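Print this page | E-mail this article

3.2 Surface reflectance and reported glare

Participants were recruited through two office sites run by Uzor and one run by Bestusine. Of the 623 staff who returned the first questionnaire, those who worked mainly at a shared desk were asked to fill in a second form on Tuesday afternoon, when blinds at all three sites were left open. Desk illuminance was held at 500 lux at the Uzor sites and 400 lux at the Bestusine site, measured at the centre of each worktop with the task lamp off.

Worktops were grouped by finish into pale matt, pale gloss and dark matt. The grouping follows Okoro and Shehu, who found that staff complained of glare more often at pale gloss desks than at any other kind, even where the ceiling lights were the same. We kept their wording for the glare question so that the two sets of answers could be compared.

Figure 4. Pale worktop. 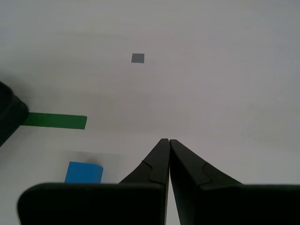
Reflectance was read at five points on each worktop and the mean was used. Readings taken near a window were higher in the morning and were repeated after noon – the later value is the one reported. Where the two values differed by more than a tenth, the desk was left out of the main analysis but kept in the site totals.

Pale matt desks drew fewer complaints than pale gloss desks at every site. The gap was widest at the Bestusine site, where the desks face south. Dark matt desks drew few complaints of glare but more remarks about poor contrast between the keyboard and the desk, a point also raised by Wike. Age had a small effect, and hours worked at a screen had none once site was taken into account.

The glare question asks about the past week only, so the answers may not hold for other seasons. A repeat in December, with the sun lower, would be needed to settle this.

Contact: Hadiza Onyeka | Copyright the authors | Back to top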